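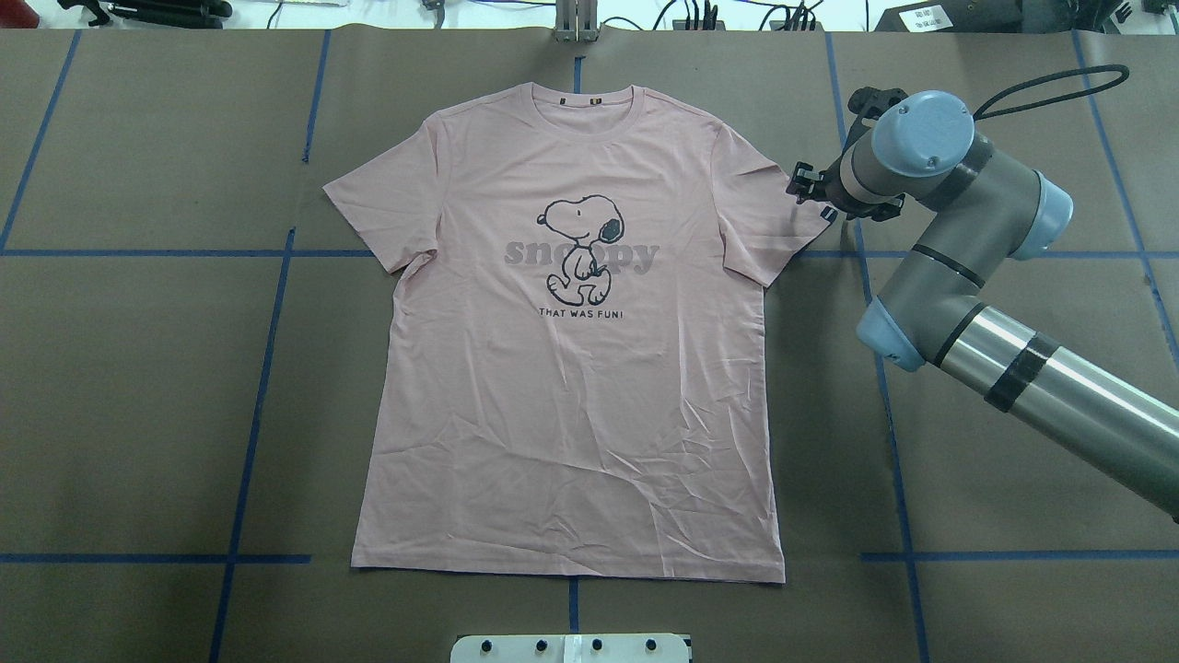

4.3 Recording a Folding Demonstration

This section applies to two-arm Trelwood stations used for garment tasks. Read Section 4.2 before you begin.

1. Check that the paper covering is smooth and that the blue tape lines are firmly attached. Replace any strip that has lifted.

2. Lay one T-shirt face up on the paper, with the collar away from the operator. Light creases are acceptable and should be left in place.

3. Move both arms clear of the garment and open the grippers.

4. Start the recording. Wait for the steady tone before moving either arm.

5. Guide the arms by remote control. Lower each gripper slowly until the fingers reach the fabric.

CAUTION: Do not press the fingers hard into the table. Excess force can tear the paper and trip the wrist joint.
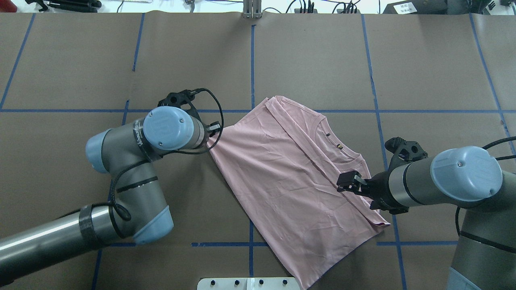

6. Close the gripper on a single edge of the garment. If the shirt turns or bunches during the grasp, continue. Corrections made by the operator are part of the demonstration and must be kept.

7. Complete the fold, open both grippers, and return the arms to the rest position.

8. Stop the recording and mark it Complete or Rejected.

NOTE: A full set for one garment is 100 demonstrations. Operators must take a break after every 12.

CAUTION: Keep hands off the work surface while the arms are enabled. Check that cables can move freely at both wrists.

Send questions about rejected recordings to Tarun Sisodia at the Bevton office.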